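Budgeting for hand-held grippers and a first arm: what should a small returns workshop plan for?

Community Help > Equipment and Automation > Purchasing 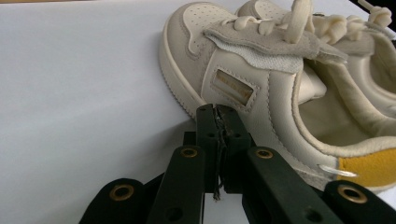
Posted by Garkik Returns Office

Our workshop receives returned footwear on behalf of several retailers. Each pair is inspected, cleaned where necessary, relaced and boxed for resale. The management board has asked this office to prepare a budget for partial automation of the handling stages, beginning with the collection of demonstrations by hand-held gripper and proceeding, if the results justify it, to the purchase of a single arm in the next financial year.

The position at present is as follows. We handle 325 pairs in an ordinary week, rising sharply in January. The sum provisionally set aside for the first stage is £3,245, excluding VAT. This is intended to cover three hand-held grippers, mounts, storage and whatever spares are considered necessary. Staff time is charged to a separate heading and need not be considered here. We already have two white-topped benches which may be given over to the work.

The stock is mixed. Low-top trainers make up the greater part of it, in leather and suede, often with thick laces and padded collars. These are awkward goods to handle. Soft parts move when touched and a lace end may lie anywhere. The board is aware of this and does not expect every task to be automated.

We should be grateful for guidance on the following points. Firstly, whether the sum stated is sufficient for three units, or whether it would be wiser to buy two and hold back the remainder. Secondly, what allowance should be made for consumable parts, in particular the gripping surface on the fingers, which on our trial unit shows obvious wear. Thirdly, whether the arm should be chosen before the hand-held units are ordered. One supplier has told us that the order of purchase is of no importance. Another has told us the opposite.

Replies from organisations of a similar size would be especially welcome. We are not in a position to employ an engineer.

Posted by Bristden Repair and Reuse

The questions are sensible ones and we went through the same exercise before setting up our own bench. Our work is with bags and boots, which is near enough to yours for the comparison to be of use.

On the number of units, we would advise two in use and one in the cupboard. That is still three units, but the budget should describe them differently. If all three are entered as working units, the board will expect three people to be collecting at once, and the first broken link will then be reported as a loss of output. A spare entered as a spare causes no such difficulty. Whether your figure will stretch to it depends on the type. A printed plastic linkage with simple pivots is cheap to replace in part, and you should ask for the price of each link separately before you sign anything. We were quoted £134 for a set of replacement links and pivots, and bought one set per unit at the outset. The supplier's price rose afterwards, so we have not regretted it.

On consumables, please do not leave the finger surface to chance. Tape applied over the finger faces is a common arrangement and grips well enough when fresh, but it tears at the edges and the fibres work loose. On shoes this matters for two reasons. A ragged strip will catch on suede and on lace ends, and loose fibres may be left on goods that are about to be sold. There is also an effect on the recordings, in that the same hand movement gives a different result with a worn finger than with a sound one. Our practice is as follows:

The finger faces are inspected at the start of each session.
Any strip with a lifted or frayed edge is removed entirely and replaced. It is not patched.
The replacement is entered in the log with the unit number.
Both fingers are renewed together.

We would set aside a tenth of the equipment budget for tape, pads, fixings and cleaning materials in the first year. In ours we spent slightly less than that and carried the balance forward. Rubber or moulded pads cost more than tape and last longer, but you should try both on suede before committing to either. We found moulded pads too slippery on waxed boots and had a box of them left over.

You do not mention lighting. A plain white bench is a good start, although very pale shoes on a very pale surface can be hard to tell apart in a recording, particularly at the sole. A mid-grey mat costs little and can be laid down when cream or white stock is being handled. An even light from overhead is preferable to a desk lamp. We also wasted a fortnight of recordings by working next to a window.

One further item which is easily missed is storage. Recordings are large. Obtain a figure from the supplier for an hour of collection, multiply it by your planned hours, and then double the result to allow for a second copy held elsewhere.

Posted by Troscombe Works

3 units is too many. Buy one, see if the staff like it, and buy the others afterwards. We bought four and two have never been taken out of the box. Also check whether delivery is included, as ours was not.

Posted by Whitcombe Workshop Services

We agree with much of what Bristden has written and will confine this reply to the third point, which has not yet been addressed.

The order of purchase does matter, though less than a supplier of arms may suggest. What must be settled early is the finger. If the arm is eventually to carry a gripper with the same fingers, the same opening width and the same closing motion as the hand-held unit, then the demonstrations may be used with few complications. If the arm arrives with its own gripper of a different pattern, a good deal of the first stage may have to be repeated. You should therefore ask any supplier of hand-held units to state in writing that a matching powered gripper is available, at what price, and to which makes of arm it may be fitted. You do not need to have chosen the arm by then, but you should have a list of those which remain possible.

The opening width deserves particular attention in your trade. A gripper which will take hold of a lace, a tongue or the edge of a collar may not open far enough to lift a shoe across the toe. Measure your largest stock and your thickest soles before ordering. Should one gripper prove unable to do both, the better course is to limit the first stage to one kind of task. Straightening laces and tongues before boxing is slow work by hand, and it is tempting to begin there, but it is also the hardest work for a machine. Moving a shoe from the bench to the box, toe first and the right way up, is duller and far more likely to succeed.

For the second stage, the price of the arm itself will not be the largest surprise. The board should be asked to approve, under separate headings, the arm, the powered gripper, the stand or bench fixing, the guarding and risk assessment, the electrical work, installation, training for at least two members of staff, and a yearly maintenance agreement. In our own case the bench had to be replaced, as it moved when the arm did. A bench that is perfectly steady for hand work should not be assumed to be adequate.

With regard to the sum of £3,245, we consider it workable for the first stage if the spares are bought with the units and the storage is kept modest. It leaves nothing over. We would ask the board for a small contingency now, while the paper is before it, as a second request in the same year is seldom well received.

Reply posted by Garkik Returns Office

We are obliged to all who have responded. The draft now provides for two working units and one spare, with finger materials shown on a separate line. The supplier has been asked to confirm the matching gripper in writing. We have also measured the stock as advised. The widest pair at present on the shelves exceeds the opening of the trial unit, and a revised quotation for a wider pattern has been requested.

Could Bristden kindly confirm whether the replacement link set included the pivots for the outer links, or for the inner pair only?

Posted by Bristden Repair and Reuse

All of them were included. The tape was not.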